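My knee, volume 2

Dec 25, 2004

The knee has its own holiday schedule. It let me through breakfast and the first round of presents, then locked up on the stairs while I was carrying a plate of cinnamon rolls. The rolls were fine. Everyone checked the rolls first.

For those just joining us, I had the cartilage trimmed in October, by a surgeon who described it as "a little housekeeping." I was told I'd be walking normally in four weeks. I am walking normally for a pirate.

The physical therapy place, Hokwood, gave me a sheet of exercises drawn by someone who has never seen a leg. You lie on your back, tighten the thigh, hold it, let go, and do that 30 times while the dog licks your ear. Then you turn over and do it again and the dog changes ears. I've been pretty faithful about it. I've been less faithful about the ice, which is cold.

Most of the rest of my recovery has been paperwork. The brace is a Hägglund, a handsome thing with hinges, and my insurance (Fadon, may their hold music play forever) has decided it was a convenience item. I'd like to meet the person who straps one on for convenience. I sent the form back, and they sent me the same form with a different number in the corner.
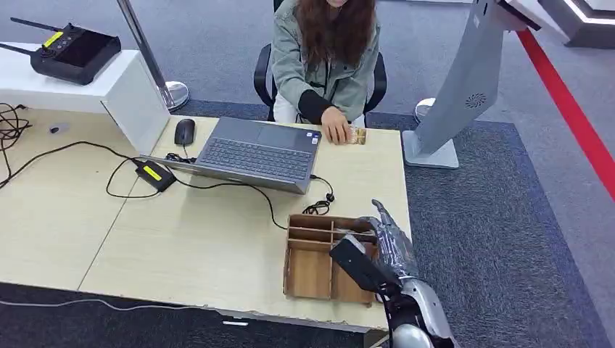

What I can and can't do

Can: drive, stand in line, go up stairs if there's a rail and no audience.

Can't: kneel, squat, or get anything out of the bottom drawer of the fridge. There's a cabbage in there from before the operation and I think of it often.

Also can't: sleep on my left side, which I've done since childhood. I bought a Zastik wedge pillow to help with this. It slides out around two in the morning and I wake up with my leg on the floor.

Next appointment is after New Year's. I'm supposed to bring a list of questions, and so far it says "stairs??" and "cabbage."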